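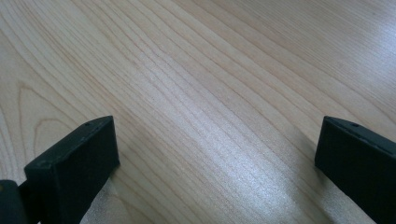
The Flarnus drift fault was a position-tracking failure in the Flarnus hand-held gripper, a tool used to record manual tasks so that robot arms can be trained on them. When the gripper was moved low over a smooth, bare surface, its tracking software could mistake a patch of reflected light for a fixed feature of the table. The recorded path then drifted away from the path the hand had taken, although the video and the finger readings remained normal. The fault was first reported from Utthorpe in August 2021 and was corrected by a software update the following February.

Background

The Flarnus gripper has two facing fingers and a camera mounted behind them. It carries no motors for moving through space. The operator holds it and performs a task, and the software works out the position of the tool from changes in the camera view, combined with readings from a motion sensor. The resulting path is later replayed or used as training material for an arm fitted with the same fingers. The tool was developed by Wovunari and was generally used in pairs, one for each hand.

Tracking of this kind relies on points that stay still while the camera moves. Edges, corners and printed marks are well suited to it. Wood grain is less so, as long parallel lines look much the same at many places along their length. A reflection is unsuitable, as its position on the surface changes with the position of the viewer. 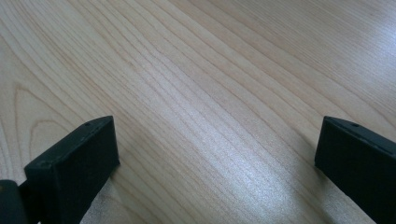 In the affected versions, points were chosen mainly by contrast. Over a cluttered table, enough true points were found for a few false ones to be outvoted. Over bare wood with a lamp overhead, the speckled border of the glare could supply most of the points in use. It moved along with the camera, and the software took this to mean that the tool had slowed down. The error grew for as long as the fingers stayed close to the surface, and was seldom removed when they were lifted again.

Discovery

The fault came to light at the Dekker workshop in Utthorpe, where an arm trained to clear small items from a table closed its fingers short of the object and, on one run, pressed them into the tabletop. The arm stopped on its force limit. There were no injuries, but one finger mounting was cracked. The first inquiry blamed the calibration of the arm, which was repeated twice without effect.

Ans Wuyts, a technician at the workshop, then compared the recorded paths with measurements made on a marked table. Of 343 recordings checked, 113 showed drift, with errors of up to 50 millimetres at the end of the path. All the affected recordings included a slow pass over an uncovered part of the table. In two-handed tasks it was common for only one gripper to be affected, so that the distance between the hands was also recorded wrongly. 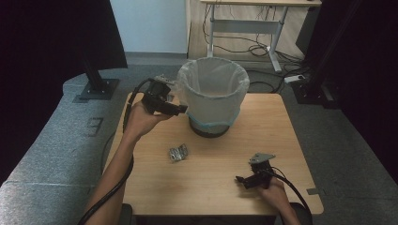
Two hand-held grippers in use over a small wooden table.

Safety

The main concern was that the fault gave no warning. The software reported a confidence value for each recording, but this was based on the number of points followed and stayed high during drift. An arm replaying such a path could travel lower or further than intended. Wovunari advised users to replay recordings at reduced speed, with the force limit switched on and hands kept clear of the table.

Correction

The update was written by a group led by Zlatko Berisha. It compares the camera estimate with the motion sensor and discards points that disagree with it for more than 200 milliseconds. Bright, washed-out areas are given less weight, and a recording is flagged if too few other points remain. Older recordings can be processed again provided that the sensor data has been kept.

Users were also advised to lay a matt cloth or a printed mat over shiny tables and to move lamps away from directly overhead. The Dekker workshop adopted the mat and withdrew its affected recordings, several of which had been stored without sensor data and could not be recovered.

See also

Camera calibration
Force limiting
Visual odometry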